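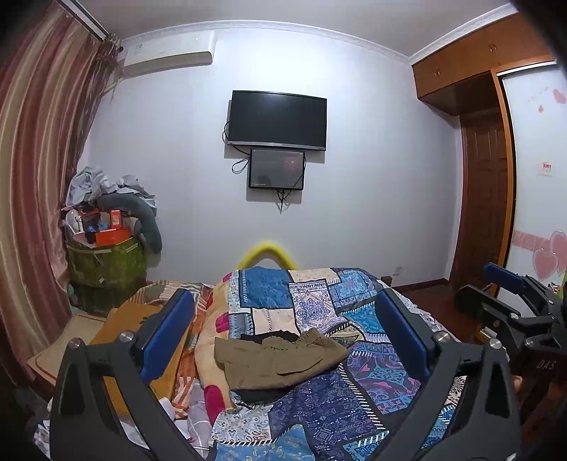 4.2 The bed as a folding table

When we began visiting homes in Nuken and Nesell for the Drillutar study, we had drawn up a list of the places where we expected people to fold their clothes, and the bed was fairly far down on it. We had put the kitchen table first, then the top of the washing machine, then the ironing board, and we had even left a line for the back of the couch. By the end of our visits the list looked rather foolish. Of the 2,000 folding episodes we logged across 51 households, 1,194 took place on a bed, and this was so in the small apartments near the Nuken station as well as in the larger houses out along the Wan road, where there were plenty of tables to choose from and, in a few cases, a whole room set aside for laundry.

We would like to spend a little time on why this should be, as the reasons people gave us were more varied (and a good deal more interesting) than the simple matter of space. Certainly a bed is large. A person can put down a shirt, spread both sleeves, and still have room beside it for the pile that is growing and the pile that is shrinking. But many people with large tables chose the bed anyway, and when we asked them about it they tended to talk first about where the clothes were going. The closet is in the bedroom, the dresser is in the bedroom, and a stack folded in the kitchen has to be carried down a hall and through a door, usually with one hand, and it leans. One woman in Nesell told us she had given up on the kitchen table after years of refolding the top half of every stack when she got it upstairs. Others spoke about the comfort of the thing, the softness under the hands, and the pleasure of doing a dull job in a quiet room with the door pulled nearly shut.

There is also the matter of the cover. Very few people folded on bare sheets. They made the bed first, or at least pulled the quilt up and smoothed it with a forearm, and only then brought the clothes over. Several described this as the real start of the work, and two or three were a bit embarrassed to admit that laundry day was the only day the bed got made properly. The cover is therefore a part of the work surface, and its qualities matter in ways we hadn't thought to ask about in our first round of interviews. A slippery bedspread lets a stack slide toward the dip in the middle of the mattress. A fluffy one leaves lint on dark cotton. A quilt with some body to it holds still, and people who owned one were fond of it for this reason, among others.

Pattern turned out to be a subject all its own. In Figure 2 a folded olive-brown garment lies on a patchwork-patterned quilt, and a reader will see at once what our participants meant when they talked about a "busy" bed. The printed blocks run from a large blue rectangle near the far end to a wide navy patch covered in small geometric line drawings, with cream, teal, and purple in between. A garment in one quiet color stands out very well against all of that. A printed blouse or a child's patterned pajama top would be another matter, and people with quilts of this sort told us, with a good deal of laughter, about socks that had been lost in plain sight for an entire evening. A household in Nuken kept a plain white towel for just this purpose and spread it over the quilt whenever the small things came out of the basket.

On the other hand, a block pattern gives the folder something to work with. The lines between the blocks are straight, or nearly so, and we watched people set a hem or a side seam along one of them much as a baker might use the edge of a board. Most didn't know they were doing it until we mentioned it. Others weren't troubled by straightness in the least and laid things down at whatever angle the arm happened to deliver them. The garment in the figure sits slightly diagonally, and so did a great many of the pieces we saw during our visits. It makes no difference to the fold itself, as far as we could tell. It does make a difference to the stack, where a slant in one piece gets passed along to whatever is laid on top of it, and the tidier folders would give each new piece a small turn with the fingertips before letting go.

4.3 Ribbing, flaps, and other thick places

Now to the clothes themselves. Towels and pillowcases gave us very little to write about, being the same thickness nearly everywhere, and people fold them while looking out the window. Garments with thick places are where habits begin to differ. The piece in Figure 2 has two features that came up again and again in conversation: a ribbed, gathered edge, and a flap pocket outlined by seams.

A gathered edge pulls in. The fabric next to it is wider than the edge wants to be, so that a person who smooths from the middle outward will push a little wave of cloth toward the ribbing and find that it has nowhere to go. Experienced folders dealt with this by holding the gathered part still and smoothing away from it, toward the free side. Less experienced ones tended to press down harder, and the result was a fold with creases running across it. Small creases of the kind that can be seen on the left half of the garment in the figure were very common on finished pieces, and people disagreed cheerfully about whether they counted as a fault. For one man in Nesell they were the sign of a lazy hand. His wife considered them a fact of life and said so, and we took down both views.

Flap pockets raise a different question, namely which side they should end up on. A pocket folded to the inside makes a lump in the middle of the bundle, and the next garment rocks on it. A pocket left on top lies flat enough, but the flap may catch when the piece is slid into a drawer. The majority of the people we talked with preferred to have the pocket on top, partly for the flatness and partly because it let them recognize the garment in the stack without lifting anything. This second reason deserves more attention than we can give it in the present section. Folding is usually described as a way of saving space, and our participants did talk about space, but they talked at least as much about being able to find things in the morning, half awake, with the light off.

A last word should be said about neighbors. Pieces on a bed are rarely alone for long, and they tend to drift against one another and overlap. In the figure some black fabric shows behind the top edge of the olive-brown garment, and a dark green-black edge comes out from underneath at the lower left. We saw overlaps like these in nearly every home, and they are a small trial to anyone working with dark clothes late in the day, when black, navy, and deep green all begin to look alike and it is easy to pick up one and a half garments instead of one. Some people sorted by color before folding to get around this. Others sorted by owner, with one corner of the bed for each member of the family, and put up with the confusion. We return to these two ways of sorting in Section 5, where the closets and dressers of the Wan road houses are taken up in more detail.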